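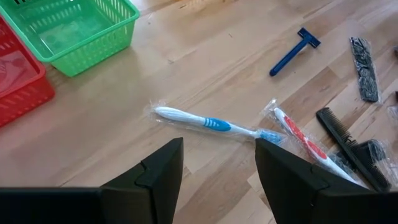
A green basket and a red one, on the floorboards.

Ginette Grewal has baked 56 versions of the same lemon loaf, and she will tell you about the bad ones first. Number nine could have propped open a barn.
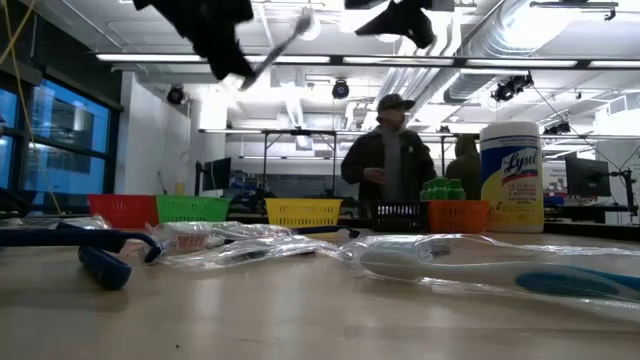 Page last changed: 19 March 2021

The trouble was her oven in Trernumthorpe, which reads 217 whatever you ask of it.

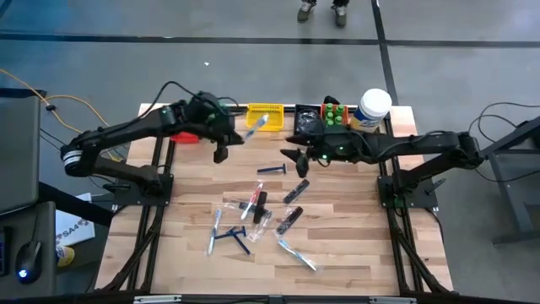
A toothbrush, still wrapped, held up near the yellow basket.

Her neighbor Umesh Tiwari favored more butter. She tried 139 grams, then 100, and stopped taking his calls until January.
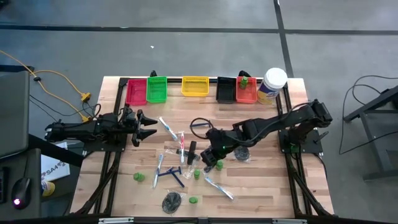

Five small baskets along the back of the table.

The loaf now has poppy seeds. Umesh gets the end piece.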